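Briller Facade Panel, Series 44

The Briller panel is a fiber-cement cladding board for exterior walls, developed by Flurkholm with the architect Sayaka Miyazaki. Each board is 600 mm wide and hangs on a concealed aluminum rail. 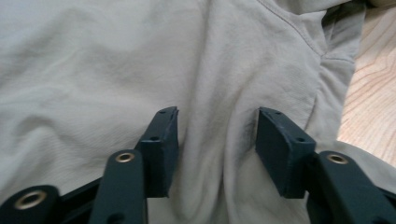 Boards are supplied in 18 standard colors. Custom colors may be ordered for projects of more than 67 boards - please allow extra time for approval of the sample.

Rails, corner trims and fixings are sold separately.
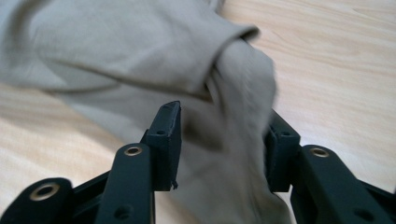

Ordering

Send drawings to Hideaki Sugiyama at the Sokudcombe office. Prices do not include delivery.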